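Rosidstead bench, two-arm cell
Software walkdown before unattended running
Checked by: Teodor Onu
Comments by: Mercy Urio (MU) where initialed, otherwise TO
Planner build: Venow 58
Task: lid handling, cooking pot

Marks: OK, NOT OK, OPEN. OPEN means I was told it works and could not get it to show me.

1. Emergency stop and control loop

1.1 Stop button cuts motion on both arms. OK
1.2 Stop is logged with a time and a cause. NOT OK
Logged with a time. The cause field says "user" for everything, including the two stops the software called by itself.
1.3 Restart needs a person to confirm. OK
1.4 Control loop holds its rate with logging on. OPEN
The dashboard says it does. The dashboard gets its number from the same process it is grading. I asked for an outside timer and got a promise.
1.5 Force limit set in the controller and not only in the planner. OK
Limit is 16 newtons at the fingers. Changed it by hand to a silly value and the controller refused it. Good.
MU: It refused with no message, though. Operator would think the change went in.

2. Planning

2.1 Both arms plan against each other's current position. NOT OK
Each arm plans against where the other arm was when planning began. Release note says "full dual-arm awareness." I would not have used the word full.
2.2 Planner gives up cleanly when there is no path. OK
2.3 Replan count is capped. OK
Cap is 50. I have no idea who picked it, and there is no comment in the config.
2.4 Gripper fingers included in the collision model at full width. OPEN
Model has the bare fingers. The covering adds thickness. I was told the padding setting takes care of it. Padding is one number for the whole arm, so it is either too fat at the elbow or too thin at the tip.
MU: I'd mark this NOT OK.
TO: Leaving it OPEN until someone measures. If no one has by the next walkdown, it goes to NOT OK.

3. Perception

3.1 Camera calibration loaded and dated. OK
January file, matches the one on the cell.
3.2 System refuses to run with a missing calibration. NOT OK
Renamed the file. It started anyway on default values and showed a green light.
3.3 Clear and shiny surfaces. NOT OK
This is the one I keep coming back to. The Pulldale detector was sold to us on its handling of glass. The demo set has 1,610 frames and I went through a good part of them. Plenty of glass in there, most of it under soft light on a dark cloth. Our lid picks up highlights and dark reflections of the machinery, and the table shows through it. Depth on the glass should be treated as a guess until somebody proves otherwise.
3.4 Lid knob found without using depth on the glass. OPEN
Pulldale says the knob is found from color and shape first. Fine, then let us turn depth off and watch. The switch is in the menu and does nothing in this build.
3.5 Second arm masked out of the wrist view. OPEN
See the view below. The other gripper is right beside the knob, which is exactly where a bad mask would eat part of the target. Mask overlay to be saved with every test from now on. 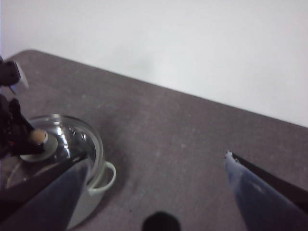
Item 3.5, wrist view. Other arm's gripper next to the knob, pot handle to the right of the lid.

3.6 Confidence score means something. NOT OK
Score stayed high with my hand over the lens. I don't know what it is confident about.

4. Tooling and logs

4.1 Run can be replayed from the log alone. NOT OK
Replay through the Mfaume viewer drops the gripper commands. Arms move, fingers don't. Vendor calls this a display issue.
MU: Commands are in the raw log, I found them. So the data is there and it is the viewer.
TO: Accepted, but the check says replay, and it doesn't replay.
4.2 Config changes tracked. OK
4.3 Rollback to previous build tested on the cell. OPEN
Tested on a laptop. A laptop has no arms.
4.4 Disk-full behavior. OK
Filled it. Motion stopped and it said why. Best error message in the whole stack.

Result: not cleared for unattended running. Attended running is fine with one person at the stop button.

To fix before the next walkdown: 1.2, 2.1, 3.2, 3.3, 3.6, 4.1
To show me, live, on the cell: 1.4, 3.4, 3.5, 4.3
To measure: 2.4 (MU has the calipers)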